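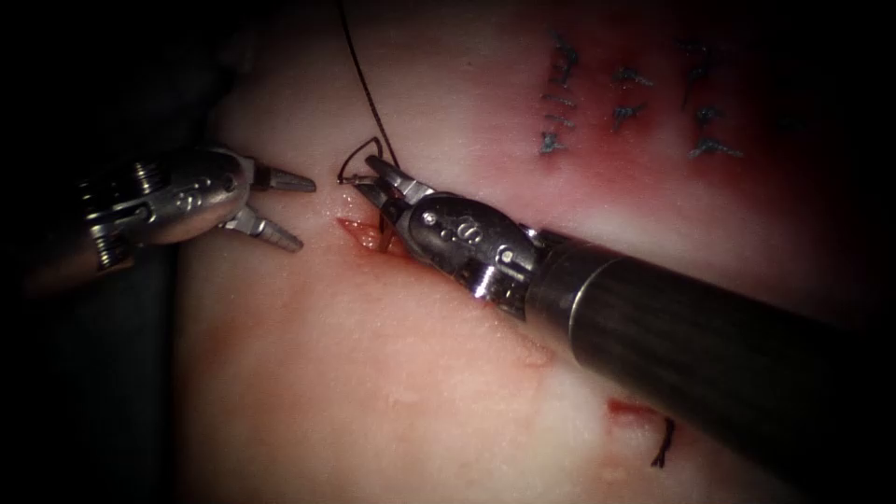 Assisted Suturing at the Stullberg Training Lab: Questions from Staff

Last revised in March. Questions are grouped by subject. Send corrections to Rosine Deschamps, lab operations.

GENERAL

What is being automated?
One part of the suturing exercise: placing interrupted stitches in a tissue pad. The Isia software moves both instruments through the stitch, from needle entry to tied knot. Loading the pad, making the incision, handing over the needle and grading the result remain staff work.

Does this affect the operating rooms?
No. The software is installed on the two lab stations only. It runs on practice pads and is not connected to any clinical system. A change to that would need a separate approval, and no request has been filed.

Who is affected?
Bench technicians, skills instructors and the staff who prepare pads. Scheduling and supply ordering are affected to a smaller degree. The Gillon building is not part of the rollout.

WORK AT THE STATION

What does the operator do during an automated stitch?
The operator sits at the console with the live view open and one hand on the hold control. The operator confirms the planned entry and exit points before each stitch, then watches needle angle, thread path and jaw position. Operators do not run a second station at the same time.

Which instrument does what?
The needle driver carries the curved needle through the tissue. The grasper receives the needle, steadies the edge or takes the thread for the knot. An open, empty grasper near the site is a normal state and should not be logged as a fault.

When should I press hold?
Press hold if the thread loops around a jaw where no loop is planned, if the needle rotates in the driver, or if the pad edge lifts. Hold stops both arms in place. It does not open the jaws – release is a separate command and needs a second confirmation.

Can I take over in the middle of a stitch?
Yes. Press hold, seat both hands in the controls, match the grip position shown on the console and select Manual. The stitch is then recorded as manual from that point on. Handing a half-finished stitch back to the software is not supported. Finish it by hand or cut it out.

Why does the software stop when I can see nothing wrong?
The most common cause is glare on the metal wrists, which hides the needle tip from the tracking. Red fluid pooled along the cut can have the same effect. Blot the cut, lower the light one step and confirm the points again.

How long should I leave thread tails?
Use the length on the exercise card. Tails left from removed stitches must be cleared before the next run, as the tracking may follow them in place of the working thread.

JOBS AND HOURS

Are positions being cut?
No bench position is being removed in this budget year. Two posts have been rewritten from technician to run reviewer at the same pay grade. Both were offered internally first.

What does a run reviewer do?
The reviewer checks recorded stitches for spacing, depth and knot security, and marks each one as accepted, reworked or rejected. During the trial, 1866 stitches were recorded and 367 were sent back for rework. Most rework entries were for uneven spacing. These figures are used to adjust the software and are not used to rate operators.

Will I lose manual skill?
This was the concern raised most often by technicians. Each operator is scheduled for six hours of manual suturing per month, logged as working time. The hours may not be traded away or moved to the following month.

Are shifts changing?
Console periods are now limited to two hours, followed by bench work or review. Several operators reported that watching is more tiring than suturing, and the old half-day block was dropped for that reason. Start and end times are unchanged.

Is my performance recorded?
The system stores video of the pad and instruments, hold events and confirmations. It does not record faces or audio. Supervisors see totals by station. Records tied to a person are opened only after an equipment incident, and the person is told.

TRAINING AND SUPPORT

What training is required?
The Masanja console course and a supervised sign-off. Staff already qualified on the manual stations skip the first module.

Who do I call about a fault?
Call lab operations before restarting the station. A restart clears the last motion log, and the cause usually cannot be traced without it.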